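Search this site
Enter keyword
Go

Reading a Quarterly Report: Notes for Session 7

Costel Babić
March 2018

Purpose of the session

These notes accompany the seventh session of the course and should be read before the seminar. They deal with the interim report of a listed company and with the way share prices respond to it. Students are expected to know the difference between an income statement and a cash flow statement, which was covered in the second session.

The running case is Prilari, a maker of home furnishings whose shares trade on the open market. Two of its competitors, Ortner and Etetti, are used for comparison. All amounts are in millions of dollars unless otherwise stated.

1. What an interim report contains

A quarterly report is shorter than an annual report and is usually unaudited. It will normally include an income statement for the quarter, a balance sheet at the closing date, a cash flow statement, and a discussion by management of the results. Many companies add a statement of guidance, in which they set out what they expect for the coming quarter or the full year.

Guidance deserves as much attention as the results themselves. A share price reflects what investors expect a company to earn in the future, and the quarter just ended is already in the past. A company may report record sales and see its shares fall on the same morning if its guidance is lower than the market had assumed.

2. Revenue and the consensus estimate

The consensus estimate is the average of the forecasts published by the analysts who follow a company. When reported revenue is above the consensus, the company is said to have beaten expectations; when it is below, the company is said to have missed.

Prilari reported revenue of 1169 for the quarter ended in November. Students should note three points of method before comparing this figure with any forecast. First, confirm that both figures cover the same period. Second, confirm that both treat acquired and discontinued businesses in the same way. Third, check whether either has been adjusted for changes in exchange rates. A large share of apparent surprises disappears once these checks have been made.

The consensus also conceals the spread of opinion behind it. If the forecasts are close together, a small miss may move the price sharply. If they are far apart, the same miss may have little effect.
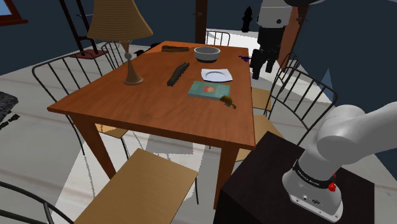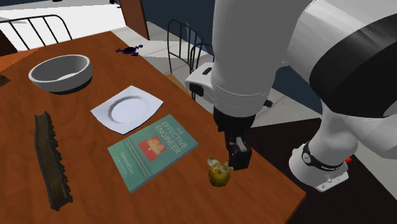 3. Inventory

Inventory is the stock of goods that a company has made or purchased and has not yet sold. It is carried on the balance sheet at cost, or at the amount for which it can be sold if that amount is lower. A company in home furnishings will hold many kinds of goods at once, and they do not sell at the same pace. A wooden table, such as the one in the two pictures, ties up more money and more warehouse space than the square white plate resting on it, and may remain in stock for several quarters. The inventory line in the report combines all such items in one figure, so the reader must look to the notes for a breakdown by category.

Prilari closed the quarter with inventory of 456. The figure has little meaning alone. It should be compared with the cost of goods sold in the same quarter and with inventory at the same date one year earlier. Inventory that grows faster than sales may point to weakening demand and to price reductions in later quarters. It may also reflect a deliberate decision to build stock ahead of a busy season or an expected increase in tariffs. The discussion by management will often state which explanation applies, and the following report will show whether the statement was sound.

4. Margins

Gross margin is revenue less the cost of goods sold, expressed as a percentage of revenue. Operating margin also takes into account selling, administrative and research expenses. The two should be read together. A company that cuts prices to clear stock will usually report a lower gross margin first. A company that reduces its workforce will usually report a one-time charge first and a better operating margin later.

Students should be careful with adjusted figures. Companies are permitted to present results that leave out certain costs, provided that they reconcile them to the official figures. Where a cost described as exceptional appears in several consecutive reports, it should be treated as an ordinary cost of doing business.

5. The market reaction

Most companies publish results before trading opens or after it closes. Prices quoted outside regular hours are based on a small number of trades and can reverse once the full market is open. If Prilari shares fall by 7 percent before the opening, the correct statement is that they were down 7 percent in pre-market trading. It should not be written that the company lost 7 percent of its value on the day until the closing price is known.

The price movement should also be set against the sector. If Ortner and Etetti fell by similar amounts without publishing any news, the cause may lie in interest rates or trade policy, and the Prilari report may explain only part of the decline.

6. Preparation for the seminar

Each student should select one listed company and obtain its two most recent quarterly reports. Prepare a single page showing revenue, gross margin, operating margin and inventory for both quarters, together with the guidance given in the earlier report. Mark any item for which the definition changed between the two reports. Quotations from management should be given with the page number.

Written work is to be handed in at the start of the seminar. Calculators may be used; spreadsheets should be printed with the formulas shown on a separate sheet.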